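### 4.3 Setting the height of a Rikura sit-stand desk

Carry out this section after the legs and crossbar have been bolted together (section 4.2) and before the cable tray is fitted. The handset must be connected to socket H on the control box. Sockets M1 and M2 are for the leg motors and can be used either way round.

1. Plug the control box into a wall socket. The display shows three dashes.
2. Press and hold the DOWN key until the top reaches its lowest position, rises slightly and stops. Release the key.
3. Check that the display shows a height in centimetres. If it shows E7, go to section 6.
4. Press UP and raise the top until your forearms are level when your hands rest on the surface.
5. Press M, then 1, within five seconds. The sitting height is now stored.
6. Repeat steps 4 and 5 while standing, pressing 2 in place of 1.

> **Caution:** Keep hands clear of the gap between the crossbar and the underside of the top while the desk is moving.

> **Note:** The motors may be run for two minutes in any 20-minute period. If this limit is passed, the display shows HOT and the keys are disabled for 17 minutes. Leave the desk plugged in during this time.

The Cesiren top is supplied in white only. It is 100 cm above the floor at the factory standing setting, which suits few users and should be changed. The Long top uses the same legs but weighs 11 kg more; select load setting L2 before storing any height.
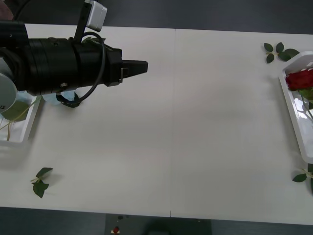
**Why does the desk stop and reverse on the way down?**

The anti-collision sensor has detected resistance. Remove any chair, drawer unit or bin from under the top and press DOWN again. If nothing is in the way, lower the sensitivity by one step as set out below.

#### 4.3.1 Changing the sensitivity

1. Hold M until the display shows S followed by a number.
2. Press UP or DOWN to choose from S1 (least sensitive) to S3 (most sensitive).
3. Wait until the height returns to the display. The setting is saved.

Do not use S1 where children have access to the desk.

#### 4.3.2 Handset lock

Press UP and DOWN together for three seconds to lock the keys. The display shows LOC. Repeat to unlock. The lock stays on after a power cut, but stored heights on Pronent handsets made before September are lost and must be entered again from step 4.

Section revised by Yulan Liang. Wiring references checked by Ruairí Keogh.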